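How to get a table at a restaurant that never seems to have one

I love eating out, I don't earn a fortune, and for a long time I assumed the good places were booked up by people with better phones than mine. Then a friend's birthday forced me to get organized, and I've been weirdly successful at it ever since. My friends now text me when they want in somewhere, so I figured I'd write the whole method down.

I'll use Haslinger as the running example, the little dumpling and noodle place that had everyone in my neighbourhood losing their minds last winter. It has 35 seats. That's it! The waiting list for December hit 700 names before the month even started, and I still ate there twice.

Step 1: Find out when the tables are released

Every place that takes bookings has a release time. Some open the whole month in one go, some roll forward a day at a time at midnight, and a few do it at 10 in the morning when the manager gets in. Look on the restaurant's own page first (often it's buried under "policies" or "large groups"). If you can't find it, phone them mid-afternoon, between lunch and dinner, and ask nicely. I've never had anyone refuse to tell me.

Haslinger releases at 9 a.m., 58 days ahead. Odd number, I know. I put a repeating alarm on my phone for 8:55 and had a coffee ready.

Step 2: Set up your account the night before

Do this. I lost a Saturday-type prime table at Kundine by typing my credit card number while somebody faster was already done. Make the account, confirm the email, save your card, and check that your phone number has the right area code. Then log out and log back in so you know the password works.

While you're in there, read the cancellation rules. Plenty of places now charge a per-person fee if you don't show, and you want to know that before you reserve for six of your flakiest cousins.

Step 3: Pick three times, in order

When the tables drop you have seconds, so don't sit there wondering if 5:15 is too early for dinner. Write your first, second and third choices on a sticky note. Mine usually goes 7:30, then 8:45, then 5:15. The late one is underrated: the kitchen is calmer and the servers have time to talk to you about the menu.

Go for two people if you can possibly stand it. Tables for two are most of the room in small restaurants, and a party of five is asking for the one big table everybody else wants too.

Step 4: Use the waiting list properly

Didn't get it? Join the list anyway, for several different nights. Most cancellations come in the day before, right when the reminder message goes out and people remember they have kids. Keep your notifications on and answer fast, even if you're in line at the grocery store.

Lastent, the tasting menu place by the harbour, doesn't have an online list at all. They keep a paper one by the phone. I called at 4 p.m., left my number, said I could be there in twenty minutes, and they rang back at 6:10. I've never put on lipstick so quickly.

Step 5: Just walk in

Lots of places hold the bar or counter back for walk-ins and hardly mention it. Turn up fifteen minutes before the doors open, alone or with one other person, and be cheerful about wherever they put you. Flondlow keeps its whole counter for walk-ins, and I'd pick those stools over the dining room any day, the smell of the grill is unbelievable.

Rainy evenings are your friend. So is the first week of school, and any night with a big hockey game on.
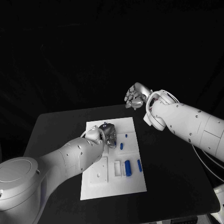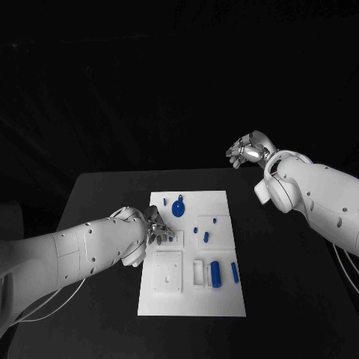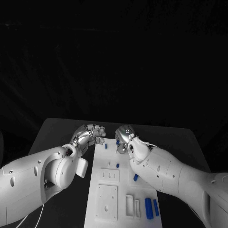

Step 6: Be someone they want back

If you have to cancel, cancel early. Show up on time, order a proper meal, tip well, and mention on your way out that you'd love to come again. At Haslinger the host asked if I wanted to pick my next date right there at the stand, which saved me another morning of frantic tapping.

A quick word about resellers. There are accounts that grab tables and sell them on, and I've seen them ask up to $2,000 for a holiday booking. Please don't. Restaurants do cancel those when they spot them, and then you're standing on the sidewalk in your good shoes with no dinner.

If you know the release time for a place I haven't covered, leave it in the comments and I'll add it to my list. I'm especially after anywhere with soup dumplings and a patio.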